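# The Prettiest Vegetables I've Never Cooked

I have bought real napa cabbage maybe 5 times in my adult life, and at least 2 of those ended up as brown soup in the crisper drawer. So I'm not the obvious person to get excited about a produce stand. But I've been thinking about market-style displays ever since March, when I decided my kitchen in Flivanville needed to stop looking like a place where mail goes to die.

My theory, going in, was that you need a good basket and a table to put it on, and everything else sorts itself out. I still sort of believe that! A wire mesh basket with a long handle is one of the great household objects. It weighs nothing, you can see what's inside, and on a round marble-topped table it looks like you planned it. 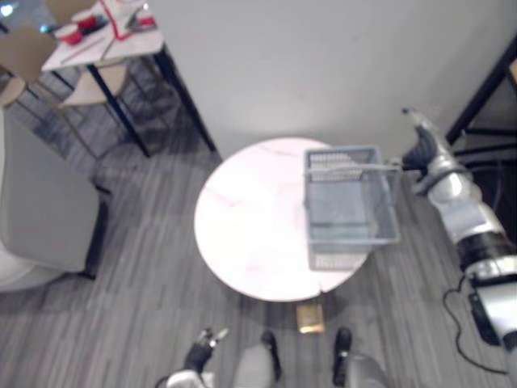
Liesl Wallner, who has been setting up shop displays for longer than I've been able to keep a basil plant alive, thinks I'm starting at the wrong end. "You're shopping for the basket first," she told me over the phone. "Get the stand right and you could carry things home in a hat." She likes shallow bins, tilted toward you, stepped so that each one gets its own bit of attention. And she likes fake vegetables, which I was ready to be snobby about.

I'm over it. Artificial carrots don't go bendy. Artificial greens hold their color through a whole summer of me forgetting about them. The trick (hers, I'm only passing it on) is to keep each kind together and let the colors do the arguing: yellow cabbage tips next to pale green cucumbers, then dark leaves, then a shot of orange.

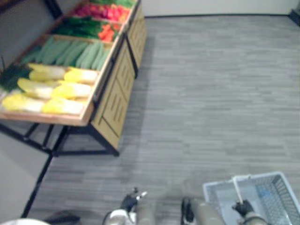

I priced a big wooden stand at Radwood, by the way, and the number was 3,905. Dollars. I closed the tab and ate a cracker. A friend in Gernov found hers secondhand for 56 and spent a weekend sanding it, and I have not been a gracious person about this.

What you want, if you're hunting, is light wood on a black metal frame. The metal keeps it from going full farmhouse, and the wood keeps it from looking like something out of a stockroom. Dividers matter more than I expected, too. Without them the cucumbers wander into the carrots and you've got a heap. With them you can be a little fussy — stack the cucumbers lengthwise, lay the halved cabbages with their cut sides facing out, run a line of red fruit along the top shelf where it catches your eye from the door.

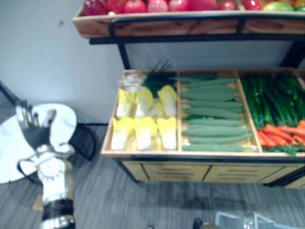
Liesl also says to leave the bottom of the stand plain and resist tucking things underneath. I can't promise that. I own a lot of tote bags, and they have to live somewhere. For now I've got one tilted bin on my counter, a bunch of fake radishes, and a real onion that keeps getting mistaken for one of the fakes.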